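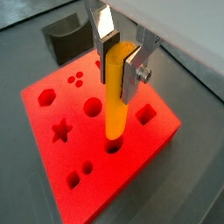

Casa & Arrumação – Brinquedos

O bloco de encaixe e as peças que fogem de casa

Todo bloco de encaixe chega completo e passa o resto da vida a perder peças. O nosso é vermelho, quadrado, grosso como um dicionário, com furos para estrela, hexágono, quadrado e uma família de redondos de vários tamanhos. A peça amarela, a cilíndrica de ponta arredondada, já foi encontrada dentro de uma bota. Em julho. Ninguém usava botas.

Ficam aqui as manhas que sobreviveram cá em casa.

Guarde as peças numa caixa aberta, ao lado do bloco. Tampa é convite à preguiça, sobretudo a dos adultos. A minha vizinha Yurani Paucar usa um saco de pano com cordão e jura por ele – mas os filhos dela já têm idade para dar laços.

Para limpar os furos, pincel seco primeiro, cotonete húmido depois. Os pequenos são os piores: cabe lá bolacha, plasticina e, uma vez, um grão-de-bico que tinha começado a germinar. Não ponha o bloco de molho sem saber de que é feito. Se for madeira pintada, pano bem torcido e secar de lado, à sombra.

Peça que entra apertada não se lixa logo. Veja se não há cola de autocolante ou tinta acumulada na borda do furo. Se ainda assim prender, duas passagens de lixa fina na peça, nunca no furo, e volte a experimentar. Eu comecei pelo furo. O hexágono agora aceita tudo, até opiniões.

Com crianças pequenas, tire de circulação os cilindros mais finos e deixe os grandes. Um redondo que desce direitinho no seu buraco rende mais sossego do que a caixa inteira despejada no chão.

Perdeu uma peça de vez? Corte um pedaço de cabo de vassoura, arredonde a ponta e pinte de outra cor. Meça antes o furo. O cabo da minha vassoura era largo demais, e fiquei com um bloco incompleto e uma vassoura para anões.

Arquivado em: brinquedos, limpeza, pequenos consertos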